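Where does marble come from?

If you have ever been inside a grand old town hall, or a very posh bank, you may have put your hand on a pillar and noticed how cold and smooth it felt. There is a good chance it was marble. I have loved marble ever since I was small, when my gran had a slab of it in her kitchen for rolling out pastry, and I used to follow the grey lines with my finger while I waited for the jam tarts.

The story begins in the sea, a very long time ago. The water was warm and full of little creatures, and lots of them had shells. When they died, the shells sank down and settled in the mud at the bottom. More shells landed on top of those, and then more again, for millions of years (which is so long that I can't really picture it, and I have tried). The bottom layers were squashed until they turned into a rock called limestone. If you look closely at a piece of limestone, you can sometimes find a whole shell in it.

Now for the hot part! The ground beneath us is made of enormous pieces that move very, very slowly, about as fast as your fingernails grow. When two of them push against each other, the rock in between can be carried deep down, where it is terribly hot and there is a huge weight pressing on it from above. The limestone doesn't melt. It changes while it is still solid, and all its tiny grains grow into new crystals that lock together like the pieces of a jigsaw. By the end the shells have usually gone, and what you have is marble.

Rocks that have been changed like this are called metamorphic rocks. It's a lovely word to say slowly: met-a-mor-fick.

What about the swirls? Perfectly pure marble is white. Most limestone has a bit of something else mixed into it, such as clay or sand or iron, and when the rock is heated and squeezed those bits get stretched and folded into streaks. Iron can make marble pink, red or yellow. Some green marbles get their colour from a mineral called serpentine, and grey and black often come from the remains of living things.

At the old quarry at Vatstead the diggers went down 45 metres, and there are 220 steps if you want to walk to the bottom. Take a coat, even in May. My legs were wobbly by the time I got back up, and I had to have a sit down and a bun.

Plenty of tables, floors and worktops have a marble pattern on them these days, so have a look round next time you are out and see how many different swirls you can find.
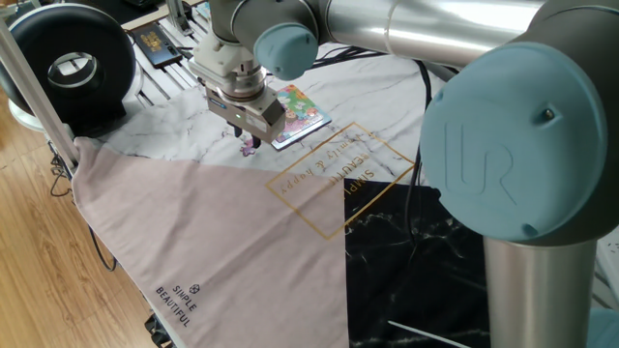
Idell Khattak

More from the Brallell Rock Box
Why do pebbles have stripes?
How to start a stone collection
What is inside a volcano?
Chalk, and how to draw with it

Contact us | © Brallell Books for Children | Back to top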